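인쇄하기 | 이메일로 보내기

손의 기억

Hililby 사무실은 계단 밑에 있었다. 사무실이라고 불렀지만 원래는 작은 식당이 쓰던 자리였고, 싱크대와 조리대가 그대로 남아 있었다. 나는 3월부터 거기서 일했다. 하는 일은 손으로 드는 집게를 쥐고 물건을 집었다가 놓는 것이었다. 한 번 집었다 놓으면 한 건이었다. 건마다 영상이 남았고, 밤이면 Sterkorow라는 모델이 그것을 읽었다.

처음 받은 지시는 간단했다. 잘하는 동작만 모을 것. 떨어뜨리거나 헛집은 건은 그 자리에서 지웠다. 한 달쯤 지나 팔에 모델을 올려 보니, 팔은 컵 앞까지 잘 갔다. 그런데 조금만 빗나가면 거기서 멈췄다. 25번 시켜서 19번을 그렇게 멈췄다. 팀장은 숫자를 화이트보드에 적고 커피를 마시러 나갔다.

그날 저녁 나는 지운 파일이 들어 있는 폴더를 열었다. 927건이 있었다. 대부분은 볼 것이 없었지만 어떤 것은 달랐다. 헛집은 다음에 손목을 조금 돌려 다시 집은 건이 있었고, 미끄러지는 병을 따라 내려가 바닥 직전에 잡은 건도 있었다. 규칙대로라면 실패였다. 나는 그중 쓸 만한 것을 골라 원래 데이터에 섞었다. 고르는 데 열흘 정도 걸렸다. 허락은 나중에 받았다.

다시 학습한 모델은 25번 가운데 2번만 멈췄다. 나머지가 다 매끄러웠던 것은 아니다. 한 번에 못 집으면 팔을 뒤로 뺐다가 각도를 바꿔 들어갔다. 손목을 왼쪽으로 먼저 트는 버릇이 있었다. 왼쪽으로 먼저 트는 것은 내 버릇이다. 어릴 때 오른쪽 손목을 다친 뒤로 그렇게 됐다. 팀장은 그것을 노이즈라고 불렀고 나는 아무 말도 하지 않았다.

그 뒤로 수집 방식이 바뀌었다. 둘씩 들어가서 한 조리대를 같이 썼고, 일부러 어긋나게 시작했다. 집게를 물건 옆에 비스듬히 대고, 거기서부터 고쳐 가며 집었다. 고쳐 가는 구간에는 따로 표시를 했다. 보고서에는 이 구간을 '회복'이라고 썼다.

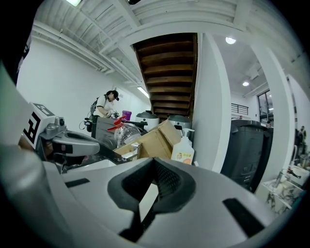
Leemans는 회복만 모으면 팔이 일부러 실수부터 하게 되지 않겠느냐고 물어 왔다. Tundcombe에서 비슷한 것을 해 봤는데 팔이 번번이 빗나간 자리로 먼저 갔다가 돌아오더라는 것이었다. 회복 앞부분은 학습에서 빼고, 고치기 시작한 순간부터만 쓰라고 했다.

우리는 그렇게 했다. 앞부분을 자르는 일은 내가 맡았다. 어디서부터가 실수이고 어디서부터가 고치는 것인지 한 건씩 보면서 정해야 했다. 손이 멈칫하는 순간을 기준으로 삼았는데, 내 영상에는 멈칫하는 순간이 잘 보이지 않았다. 이미 왼쪽으로 틀고 있었다.

저녁 여덟 시에 팀장이 먼저 퇴근했다. 나는 남은 영상을 열고 손목이 움직이기 직전에 표시를 찍었다.

인쇄하기 | 이메일로 보내기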